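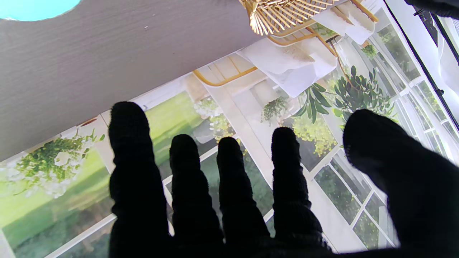

By Kumiko Chiba
18 June 2020

Two-armed machines can now get through a fair share of light table chores, but they remain slow and still fail on soft or flexible items, according to trial results released by Latavel. The company logged 2,536 attempts at household and shop-counter tasks, among them wiping a surface, moving a basket, folding a hand towel and closing a zippered pouch.

Results varied widely by task. Picking up a rigid object and setting it down within a marked area was the most reliable. Folding was the least. An attempt counted as a failure if the item was dropped, if an operator stepped in, or if the work was not finished in 268 seconds. That limit is generous. Latavel's own staff, timed on the same wiping task, needed less than 60 seconds.

Wiping gets a section of its own in the report. A sponge deforms under load, so the position of the fingers says little about the pressure at the surface. Too little force leaves residue, and too much makes the hand stick and skip. The controller estimates contact force from motor current, a method that works poorly at low speed. Latavel lists 398 failed attempts in the wiping group, most of them charged to lost contact partway through a stroke.
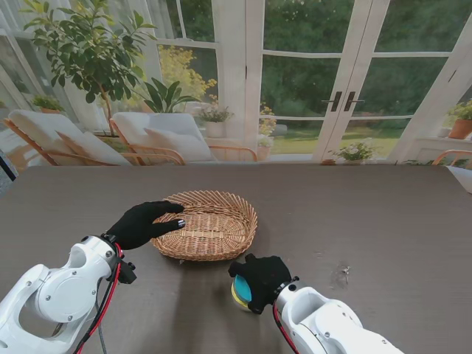
Jobs that need both hands add a timing problem. One hand has to hold or steady an item while the other works, and a small error in the first shifts the target of the second. The report says the software corrects for this only when the item stays in view. Once a hand covers it, the last known position is used, and drift builds up until the view clears.

Gloved fingers are a separate topic. Knit fabric improves grip on smooth items but wears at the fingertips and adds slack that joint sensors do not register. Maruyama, which sells hand assemblies to small integrators, recommends checking gloves at the start of each shift. Latavel did not say how often it replaced them.

Movside, a retail services firm, has tested similar equipment for tidying display tables after closing. It has no plans to extend the test. Its operations team put the main cost at supervision: one person per machine, for the full run.

Latavel will repeat the wiping and folding tasks in August with a fingertip pressure sensor from Tasten. The time limit will stay the same.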